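Sorting Waste in Shared Housing: Does Bin Placement Matter?

Student project report, Environmental Studies
Submitted 4 October 2022
Project supervisor: Gertraud Oberholzer

1. Background

Gollside is a student housing complex with two buildings, Riedl and Stenholm. Both have shared kitchens on every floor and one trash room on the ground level. The housing office told us that the recycling containers are often rejected at pickup. When that happens, the whole container goes to the landfill as regular trash and the complex pays an extra fee.

We wanted to find out if residents sort badly from a lack of knowledge or if the layout of the kitchens is part of the problem. Earlier reading for the course suggested that distance to the bin plays a large role, but most of those studies were done in offices.

2. Method

The project ran for three weeks in May. In Riedl we moved the recycling bin from the hallway into the kitchen and put it directly beside the trash can. In Stenholm we changed nothing, so that we had something to compare with. No new signs were put up in either building, and residents were told only that a class project was looking at waste.

Twice a week we emptied the recycling bins onto a tarp, sorted the contents by hand, and weighed what did not belong there. The kitchen scale we used, a Firkon, only handles small loads, so heavy bags had to be weighed in parts. This took longer than planned and on one occasion we ran out of time and skipped the food containers.
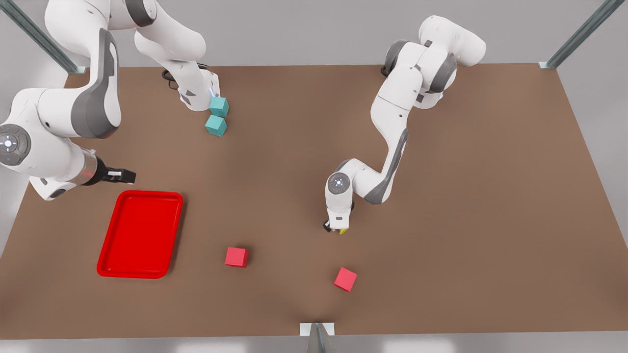
We also handed out a short paper survey. It asked how residents decide where an item goes, what they do with greasy packaging, and how far they would be willing to walk to a bin. We got 61 completed surveys back. A few had answers missing, and we used the parts that were filled in.

3. Results

Riedl collected more recycling by weight than Stenholm in every week of the project. The share of wrong items also went down in Riedl, but mostly in the first two weeks. In the last week it was close to where it had started. Stenholm stayed at the same level the whole time.

The most common wrong items were pizza boxes with food on them, paper cups, and plastic bags tied shut with recycling inside. Many people did not know that tied bags are a problem. In the survey, several wrote that they thought the bag kept things clean for the workers.

On walking distance, most residents said they would walk to the end of the hallway. What we found in the Stenholm trash cans does not fit well with that answer. Cans and bottles turned up there at every check.

4. Problems with the study

Three weeks is short, and the last one overlapped with exams. People were eating at odd hours and ordering more food than usual, which may explain the pizza boxes. Riedl also has larger kitchens, so there was space for a second bin. Some Stenholm kitchens would need a smaller can to fit both.

5. Recommendations

We suggest that the housing office keep the Riedl bins where they are now and try the same layout on one floor of Stenholm. The move-in packet should say plainly that recycling goes in loose. A second check early in the spring term would show if the change holds up after new residents arrive.

The survey form and the weighing sheets are attached as appendices A and B.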